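Notebook, Tuesday, bench 2
Equipment planning for the tube cell. Needs to go to Harriet before the March order.
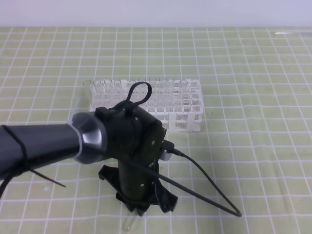
What we need vs what we want

Started this as a list of everything, ended up at way over budget. So splitting it. Budget left on this line is 1395 and that has to cover fingers, cable work and racks. The second arm is a separate request, do not mix them again (I did last time, Harriet sent it back).

Need:
- spare finger set, black ones, same shape as now
- proper cable routing for the wrist
- more glass tubes
- one more rack, white lattice type, same as the one on the mat so we don't have to re-teach positions

Want:
- softer finger pads
- second gripper body, complete, so a swap takes minutes
- a better mat. Grid is fine, would like one that bolts down

Cable

Biggest annoyance. The wrist cable leaves the connector on the right side, goes out in a long loop toward the table and comes back to the gripper. With tubes standing in the back row I don't like that much slack swinging over glass. Also the tall loop on top of the wrist, held with the one little clip. And a zip tie on the forearm with the tail still on it. Trim that today, costs nothing.

Options:
a) shorter cable from Talard. 70 each, want two. Need to measure with the wrist at full rotation first, NOT parked. If it's too short we will pull the connector and that's a much worse bill.
b) keep the cable, buy clips and sleeve. Cheap. Alaric prefers this. He thinks the slack is there for a reason and he's probably right for the far corner moves.
c) both. Buy one short cable to try, sleeve the old one as backup.

Leaning c.

Fingers

Quote from Ornura for a finger set is 194. Asked if they sell the angled tips alone, waiting. Lead time 6 weeks, so if we want spares before summer it goes in this order or forget it. Bernora said they could machine a copy but want a drawing and we dont have one. Could measure ours. Half a day gone though, and then a first article to check, and then we argue about tolerance. Not worth it for one set.

Pads: grip on plain glass is my worry, mostly near the rounded end where there isn't much to hold. Ask Ornura for a sample before paying for anything.

Tubes and racks

Keep buying glass. Plastic is cheaper per box but the whole point of the trial is the glass ones, and switching halfway makes the earlier runs useless for comparison. Order from the usual catalog. Check outer diameter on the datasheet, the last substitute was a hair fatter and sat high in the rack.

Second rack goes to the right of the first, plenty of grid there. Would let us do rack to rack transfers instead of picking and returning to the same one. Need some kind of corner stops for both, they slide if you bump the table. Scrap aluminum from the shop, not a purchase.

Second arm

Not this quarter. Baptiste quote is in the shared folder, expires end of March, asked them for an extention. Things missing from it: controller, mounting plate, training day. Last time we forgot the plate and the arm sat in its crate. Alaric to write the justification, one page max, throughput numbers from the current cell only. No guesses about what two arms would do.

Sums

Finger set 194, two cables if Alaric loses the argument 140, rest is clips, sleeve, tubes, rack. Leaves nearly 1000 before tubes and the rack, so the gripper body might fit after all if the price is sane. Get that price. Don't promise it to anyone yet.

To do
- trim zip tie
- measure cable run, wrist at both limits
- chase Ornura: tips alone, pad sample, gripper body price
- Talard: do they do a right-angle plug?
- tube diameter, write it on the rack this time
- Alaric: justification page
- send Harriet the need list ONLY

3:40 pm, Talard called back. Right-angle plug yes, same price, but min order two. So c is now two cables anyway. Told them to hold it till I've measured.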